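2026-05-19
Denstead, bench two, late shift

Trousers again. The sheet from Rebane has them down for the rest of the week, with the small towels after that, and I have asked for the order to be swapped because the towels are the easier task and I would like the new settings tried on something easy first. No answer yet.

Started by checking the leader arms against the followers. The left pair agreed. The right pair had a small offset at the wrist, enough to feel when closing on something thin, so I re-zeroed it twice. The first attempt did not hold after a restart. The second did. I have written the offset in the bench book and will compare it with tomorrow's. If it creeps again the coupling on the leader side is the first suspect, and Samer Sabbagh has a spare in his drawer.

Before recording anything I ran the wrist view by itself and moved the gripper slowly over the flat panel with the jaws open. The point was to see how much of the ribbing comes through when the light is on it. Quite a lot on the right side, much less towards the upper left.

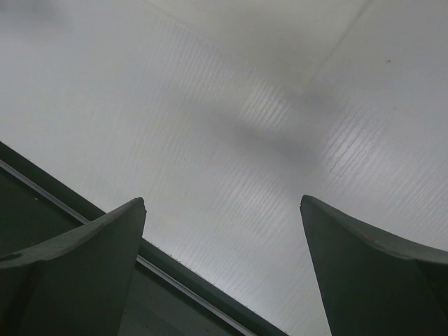

Wrist view, jaws open, over the ribbed panel.

There is a small dark speck near the seam which I have noted so that it does not get mistaken later for a dead pixel. I left exposure alone. Last time I changed it halfway through a batch the whole batch had to be marked separately, and Fliltex still sent back a question about it.

Then the recordings. The method is the same as before: I hold both leader arms, the followers copy, and everything I do goes into the file, including the hesitations. I find I hesitate at the same point each time, just after the first lengthwise fold, when one hand has to let go and I have not decided which. Today I made myself always release the left first. It felt slow. Looking through the joint traces afterwards, the pauses were shorter than yesterday's and fell in nearly the same place from one run to the next, so I shall keep the rule.

The second fold is still poor. The waistband is thick and wants to spring open, and pressing down from above with the closed jaws only moves the problem along. Sliding the jaw in from the side works better but needs the arm at an awkward angle, and my own elbow ends up against the rail of the leader stand. I have padded the rail with a folded cloth. A proper fix would be to raise the stool.

Total on the counter at the end was 57 for the day, which brings the trousers set to 327. The target is 1000 by July. I had hoped to be further on. Of today's runs I have marked 2 as bad: one where I lost my grip on the hem and one where I sneezed and both arms jumped.

I went through the fixed view after tea to pick out starting positions for the next block. Up to now I have begun nearly every run with the garment square to the back wall, and the test policy plainly expects it. Turn the trousers a little and it reaches for cloth that is not where it thinks. Samer wants a quarter of the starts turned, and some with the garment crumpled. I agree about the turned ones. Crumpled starts are really a different task, and I would sooner they went in a set of their own.

One more point from the same view. With the trousers folded into a narrow strip down the middle of the table, the arms can wait on either side of them without crossing, and I can go in from left or right as needed. I shall use that as the rest pose from now on and put it in the notes for whoever takes the early shift.

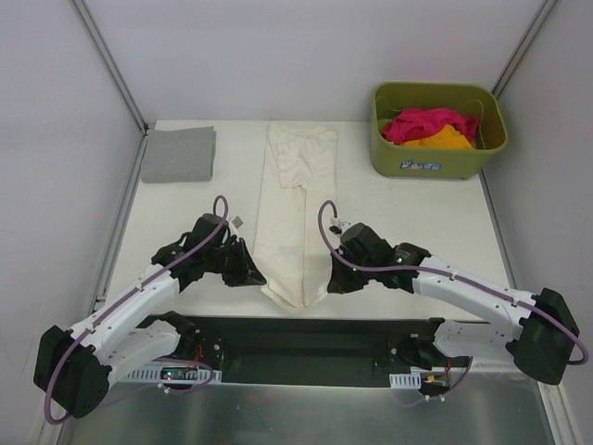 For tomorrow

Zero check on the right pair before anything else, and write it down even if it is fine.
First block with turned starts only, no crumpled ones until Samer and I have talked.
Raise the stool.
Copy today's files to Unen before lunch - the transfer was very slow last night and stopped once.
Ask Rebane again about the towels.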